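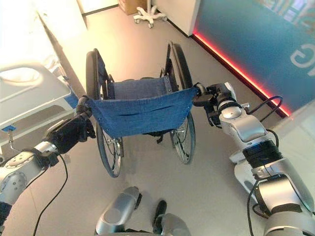 I had my first proper look round a stem cell lab in August and I have been boring my family with it ever since, so now it's your turn.

Some background for anyone new here. I joined the donor register at nineteen because there was a table in the student union and they were giving out flapjacks. That was the whole of my reasoning. I filled in a form, did the swab, ate the flapjack and forgot all about it for years, apart from updating my address when I moved (please do this, more on that later). Then in the spring an email arrived saying I had come up as a possible match for someone and would I be willing to give some blood for further tests.

I read it standing up in the kitchen and then had to sit on the floor.

In the end I wasn't the one they went with. You aren't told much, only that another donor was chosen or the plans changed, and I minded far more than I'd expected to. I'd got quite attached to this person I knew nothing about! I still think about them when I'm washing up. But the whole thing left me wanting to know how it all worked, and when our local support group, Pidell, put a note in its newsletter about an open afternoon at the Akbari building, I had my name down within the minute.

I'd pictured something like the science block at school. It's much more like a very clean kitchen at the back of a very serious restaurant. Everyone moves at the same steady speed. There's a hatch where samples come in, and there's a big whiteboard, and there's a radio, which pleased me no end.

We went round in groups of six with coats and overshoes on. Our guide had worked there for most of her career and clearly loved every bit of it. She started with the swabs. I knew the swab was to find your tissue type, but I hadn't understood what that meant, so here goes with my version, and I apologise to any scientists.

Most of your cells carry little markers on the outside that tell your immune system they belong to you. You get half of your set from each parent. The markers come in a huge number of different versions, so the combinations are enormous, and what the hospital is looking for is a donor whose set is as close as possible to the patient's. Brothers and sisters with the same parents each have a one in four chance of being a full match. That leaves an awful lot of people who need a stranger.

It has nothing to do with your ordinary blood group either, which surprised half our party. You can be a different blood group from the person you donate to. Afterwards their blood group can change over to yours! I had to have that said to me twice. There is somebody walking about who was born an A and is now an O, thanks to a person they may never meet.

Then came the freezers, or tanks really, with liquid nitrogen in them, where the cord blood is kept. Cord blood is what's left in the umbilical cord and placenta after a baby is born, and it's rich in exactly the sort of stem cells that are needed. It's collected after the birth, so it takes nothing from mother or baby, and it doesn't need to be quite such a close match as an adult donation does. The amounts are small, though, which is why it's often used for children, and for an adult they might combine two. The smallest bag we were shown would have fitted in my purse. Our guide lifted a lid for us and all that white fog came rolling over the side, and a grown man behind me said "ooh" like a child at a bonfire. It may have been a grown woman. It may have been me.

I asked about giving the cells, as I'd only ever got as far as the blood tests. People still imagine an enormous needle in the spine, and I'd like to do my bit to get rid of that idea. Most donors now give through the bloodstream. You have injections for a few days beforehand to make your marrow produce extra stem cells and push them out into the blood, and those can make you feel achy and a bit fluey. Then you sit in a chair with a line in each arm, your blood goes through a machine that takes out the stem cells, and everything else goes back into you. It takes a few hours and you can watch a film, though turning the pages of a book is apparently tricky.

The other way is from the marrow itself, from the back of the pelvis, under general anaesthetic. You're asleep, you feel bruised afterwards, and your body makes up what it gave. It isn't the spine. It was never the spine!

There was a woman on our tour who had done it that way. She said the worst part was the long drive home over speed bumps, and that she'd go again tomorrow.

After the lab we had tea (good tea, and a lemon drizzle I could have moved in with) and a talk about numbers. Pidell has run sign-up tables at colleges, sports clubs and one very wet country show, and so far 2,418 people have joined through them. Of those, 64 have been called for further tests and 3 have gone on to donate. I heard someone near me murmur that three didn't sound like many. I thought the opposite. Three people got cells they would otherwise have had to go without, or wait longer for, and that began with someone standing at a folding table in the rain with a box of swabs.

The talk also covered the part that bothers me most. Your chance of finding a match depends a great deal on your family background, as people with similar ancestry are more likely to share markers. If you're from a mixed background or a minority one, the odds are much poorer, purely because too few people like you have signed up. The only cure for that is more people on the list. The group is planning evenings at Zorell, the community hall behind the swimming baths, with food, and with people on hand who can answer questions in more languages than my rusty French.

So what can you do? If you're young and in decent health, look up the register that covers where you live and check its joining age, as they vary and the cut-off is lower than people expect. Younger donors tend to give patients a better result, so registers are keen on people who have only just left school. I was pleased with my flapjack-loving younger self when I heard that. Do read what you're signing up for, and think it through. It's far kinder to say no at the beginning than to say yes and drop out when someone has been told a donor has been found.

If you've joined already, check they have your current address, phone number and email. I can't say this loudly enough. Our guide said the saddest calls are the ones that ring and ring on an old number. It took me four minutes when I moved, and I was eating toast at the time.

And if you're too old to join, or your health rules you out, there's plenty left. You can give blood if you're able to, because transplant patients get through a great deal of it. You can drive a box of leaflets somewhere. You can talk to your grandchildren, who will pretend not to listen.

My own next job is the table at the Drullex winter fair, where I'm on the early shift with the swabs and the tablecloth that never quite covers the legs. I've promised flapjacks. I've made two trial batches so far, one like gravel and one like soup, and a third is in the oven as I type, so if you have a recipe that holds together and can survive a car boot, please leave it in the comments.

Posted November 11, 2022
Filed under: health, out and about, baking disasters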